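Introduction to Service Robotics — Lecture 5: Can machines do the chores yet?
Course notes, Trambridge, January 2020

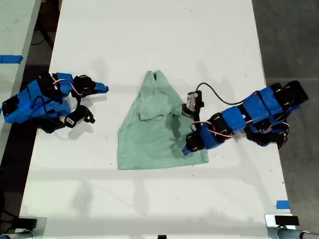

Mavis Mercado wrote to me after the previous lecture that she does not see why laundry should be a research subject at all, when a factory robot can weld a car door with a precision no human hand can reach. If the arm is already good enough for the door, she asked, what is missing for the shirt?

I will use her question as the plan of this lecture, because it is the right one.

5.1 Rigid things and soft things

A car door has one shape. We know this shape before the robot starts, and it stays the same while the robot works. The position of the door can be described with six numbers: three for where it is and three for how it is turned. When these six numbers are known, the rest is mostly geometry.

A shirt has no such description. Even a short-sleeved one, lying crumpled on a flat table, can take more shapes than we could ever list. The collar may be bunched, a flap of cloth may cover the middle, a sleeve may be hidden underneath. If you pull one corner, all the other parts may move as well, or they may not, depending on friction and on how the layers lie. In the literature this is called deformable object manipulation. Please remember the term, it will come back in the exercises and in the April test.

5.2 What the task asks for

Folding a shirt looks like one action to us. For the machine it is better to see it as a chain:

Find the garment and separate it from the background. A plain white table helps very much. A bed with a patterned cover does not.
Find useful points on it, such as the collar, the shoulders and the hem.
Grasp one layer of cloth, or two, but know which.
Spread the garment until it is flat.
Fold along chosen lines.
Check the result, and go back if necessary.

Most of the published work treats only one or two links of this chain. Many demonstrations start with a shirt that a person has already spread flat. When you read a paper or watch a video, always look first at the starting state. A system that folds a flat shirt and a system that folds a crumpled one are solving very different problems.

5.3 Why two arms

With one gripper you can drag cloth and you can lift it, but it is difficult to put it under tension. Two arms can hold two points and pull gently between them, and tension is what makes cloth flat. The price is coordination. The arms must not collide, and each must know what the other is holding. Small arms built from 3D-printed parts and servo motors have made this kind of work much cheaper to try, although they are weaker and less exact than industrial ones. For cloth this matters less than you may expect, as a shirt is light and a few millimetres seldom decide the outcome.

A camera mounted close to the gripper gives a near view of the cloth, but it moves with the arm and loses the general picture. For this reason many groups add a second, fixed camera. We will compare both choices in Lecture 6.

5.4 A small set of results to discuss

Eduardo Garcia has let us use the records of the Skukine project for the seminar. They contain 1,647 folding attempts, all starting from a crumpled garment. In 526 of them the garment ended in a fold that a person would accept without touching it again. This is almost a third.

Please do not read this as "robots are one third as good as people". The records say nothing about speed, and they cover only shirts and towels. They also do not tell us how bad the failures were. A sleeve left outside the fold and a shirt pulled to the floor are both written down as one failure.

5.5 So, can they do it?

On the shop floor, partly. Where the pieces are similar and arrive in a known way, as with towels in a large hotel laundry, machines have folded for many years. But these are special machines, and workers feed them by hand.

At home, not yet. A household basket mixes socks, shirts and bed sheets, and the person who owns it does not want to prepare each piece for the robot. My answer to Mavis is therefore that the arm is good enough — the perception and the planning are not.

Reading before the seminar

Ezzat notes, chapter 3 (grasping of thin materials)
Gona handout on cloth models, first half only

Exercise

Take a T-shirt, drop it on a table and fold it using only your thumbs and index fingers. Write down every moment when you changed your plan after seeing or feeling something. Bring the list with you, one page at most.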